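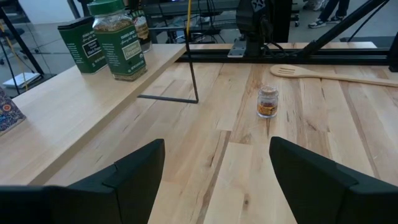
Flernham Market Hall
Retail Premises Inspection Checklist - February round
Inspecting officer: Kinga Bíró
Reviewed by: Malcolm Lockwood, Trading Standards and Premises

This checklist covers the 19 permanent units on the ground floor and the shared loading area off Wainwright Row. Each item is marked Satisfactory, Action Required or Not Applicable. Comments form part of the record and should be read together with the result. Traders may reply in writing to any comment that concerns their unit.

Section A. Licenses and public notices

A1. Trading license displayed where customers can read it
Result: Action Required
Comment: License on view at all units except Unit 16, where it was kept in a drawer behind the counter. The holder has been told to put it up before the next trading day.

A2. Opening hours posted at both entrances
Result: Satisfactory
Comment: The notice at the north entrance still carries the old closing time in small print at the foot. Please replace when next reprinted.

A3. Refund and complaint notice displayed
Result: Satisfactory

Section B. Prices, weights and measures

B1. Prices shown for all goods on open sale
Result: Action Required
Comment: Loose goods at Unit 2 were priced by the pound on one card and by the ounce on another. One unit of weight must be used for each product line.

B2. Scales tested and sealed
Result: Satisfactory
Comment: Certificates from Derkero Weighing Services were seen for every scale in use. Spare scales were not tested and must not be used for sales until they have been.

B3. Scale display visible to the customer
Result: Satisfactory
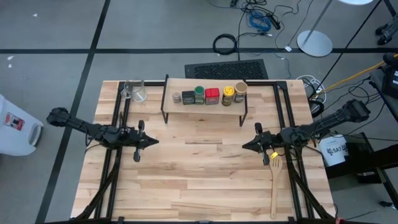

B4. Packed goods marked with net weight
Result: Satisfactory
Comment: Goods packed on the premises were checked against the label by sample. All samples were within the permitted limit.

Section C. Fire safety and exits

C1. Exit routes clear during trading hours
Result: Action Required
Comment: Empty crates were stacked in the east corridor at 7:40 a.m. and had been removed by the second walk-through. This was also recorded at the previous inspection. A repeat will be referred to Mr. Lockwood for a formal notice.

C2. Extinguishers in place and in date
Result: Satisfactory

C3. Shutters open fully and lock in the raised position
Result: Action Required
Comment: The shutter at Caka Dry Goods drops by several inches when released. It is to be kept pinned during trading until repaired. Invoice for the repair to be sent to this office.

C4. Hall occupancy limit posted
Result: Satisfactory
Comment: Limit remains 92 persons for the upper gallery.

Section D. Storage and display

D1. Shelving stable and not overloaded
Result: Satisfactory

D2. Food stored off the floor
Result: Satisfactory

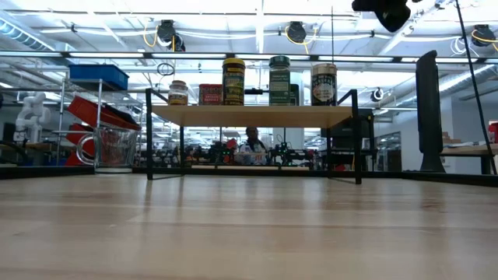 Food containers on a shelf board

D3. Loading area free of standing vehicles
Result: Not Applicable
Comment: Loading area closed for resurfacing - to be inspected once reopened.

Items marked Action Required must be corrected before the follow-up visit. Unit holders should keep a copy of this checklist on the premises and show it on request.

Signed: K. Bíró
Countersigned: M. Lockwood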